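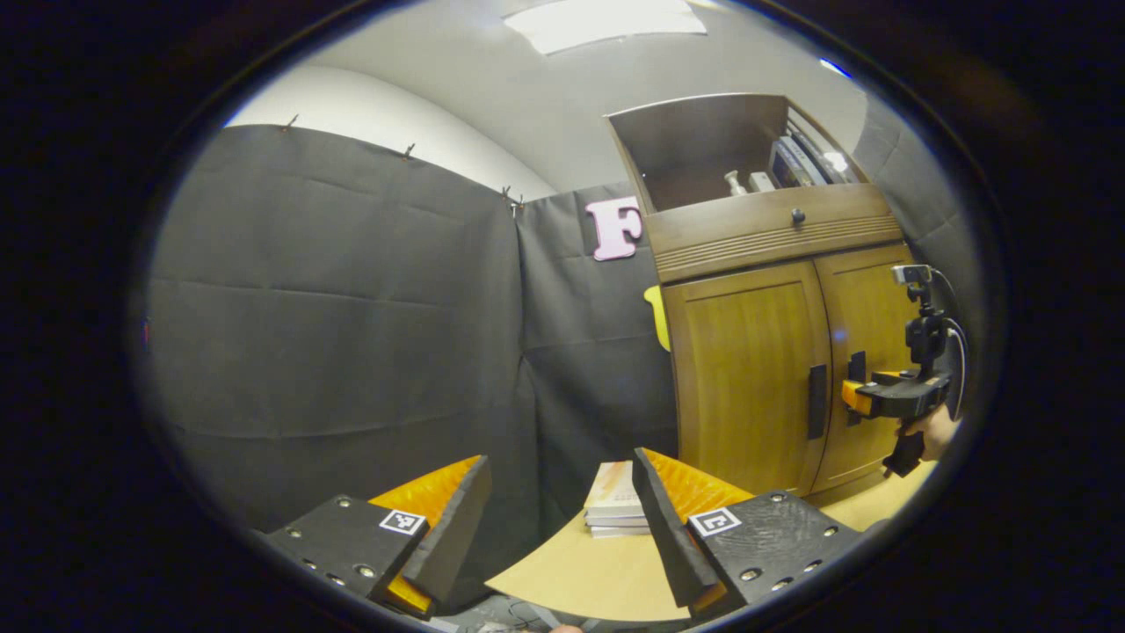

The cabinet question

Regular readers will remember that in March we asked for somewhere to keep the reading group's books. What we got, by way of Fergal Scanlon's late aunt, was a honey-brown wooden cabinet with arched doors, black handles, a grooved drawer and the general bearing of a small town hall. It now lives in the Lanwood room, on the pale table by the grey cloth, and we are all getting used to it.

The getting used to it has taken longer than the moving in. Signe Baldursdóttir drew up a plan for the shelves, which was a good plan and lasted until the first meeting. The open shelf at the top was to be for books and nothing else. It has since taken in a white bottle and a small white box, and the books have responded by leaning on each other at the right-hand end, like guests who came together and wish to leave together.

Then there is the pile on the table. These are the returns, and returns are supposed to go back in the cabinet the same evening. They go as far as the table, a distance of one arm short of success, and there they stop. I include myself in this. I put a novel of 88 pages down there (I had kept it for two months) and felt I had done something for the community.

The compartment on the right-hand side, under the drawer, is meant for the large-format books: atlases, the bird guide, the history of Norðdahl in its terrible slipcase. It has one shelf across the middle and room above and below. 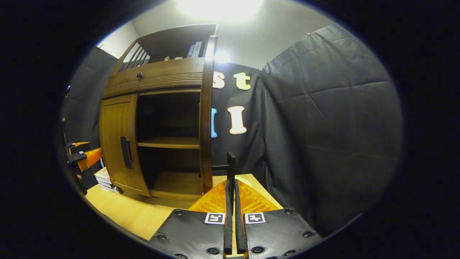

Salma Erraji would like it noted that the bird guide will not fit in there standing up, that she has tried it both ways, and that if anyone proposes taking the shelf out she will bring her own screwdriver. Her other suggestion is that the atlases lie flat at the bottom and the bird guide goes home with whoever complains about it most.

I have put this on the list for the next meeting, after the biscuits and before the matter of the drawer. The drawer is for pencils, loan slips and the spare key. Please do not put the spare key anywhere cleverer than that.

Returns are welcome from seven o'clock. The cabinet doors open outwards, so mind your tea.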